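Section 12: Good practice when recording with the Nanditz hand gripper

Welcome to the best part of the manual! By now your gripper is charged and paired with the Ellell logger (see Section 11 if the light is still amber), and you can start making recordings that a robot arm can learn from. Small habits make a huge difference at this stage, and the rules below are the ones every Povomel site works to.

12.1 Before you start

1. Check that the finger pads sit square in their arms. Press each one with your thumb. It should not rock.
2. Open and close the fingers fully, twice. The logger zeroes itself on the second close.
3. Enter the task code on the logger. Scooping and tray work is 2403. Please don't make up your own codes, however tempting!
4. Lay out the tray, the food or loose items, and whatever they are going into.

Note: Scuffed pads are fine to use. Change a pad when it is split, or when a tray handle slips in your grip during the check in 12.2.

12.2 Gripping a tray or scoop by its handle

1. Bring the fingers in from both sides of the handle, level with each other.
2. Close until both pads touch, then squeeze a touch more. Flat plastic handles need far less force than you'd think.
3. Grip just short of the place where the handle joins the basin. You get a lovely steady hold there, and the load won't tip the tray forward.
4. Lift by a finger's width and hold while you count to three. If the tray turns in the pads, put it down and grip again.
5. Carry on with the task at a natural speed.

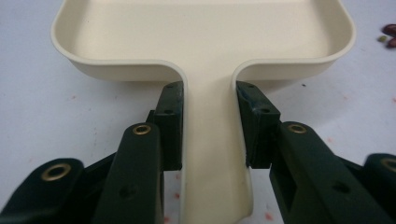 Fulgencio Arrieta wrote in after the February edition to say that he'd been teaching new starters to grip at the far end of the handle, as you would with a frying pan, and that moving up towards the basin had cut his rejected takes from 16 to two in a single shift. He also asked us to say more about wrist angle, so 12.3 is longer this time. Thank you, Fulgencio!

12.3 Wrist angle and pace

1. Keep your wrist in line with the handle for the approach. Turn it only when you tip the load out.
2. Tip in one smooth go. Stopping halfway gives the arm a pause to copy, and it will copy it faithfully.
3. Keep your free hand well away from the fingers until the tray is back down.

CAUTION: The finger arms have pinch points near the joints. Never clear trapped food with the logger running. Press Hold first.

CAUTION: Pads used with raw meat must not go back to dry food work. Swap the whole set and log the change under code 111.

12.4 Keeping or rejecting a take

Keep a take if the grip was sound and the task was finished, even when a few bits of food went astray. Spills are useful! The Sosa arm has to cope with them too.

Reject a take if you dropped the tray, changed hands, or bumped the table hard enough to shift things. Hold the red button until you hear the double beep, reset, and go again.

Wipe the pads with a damp cloth at the end of each session and leave the fingers open overnight. Cleaning the arms and joints is covered in Section 14.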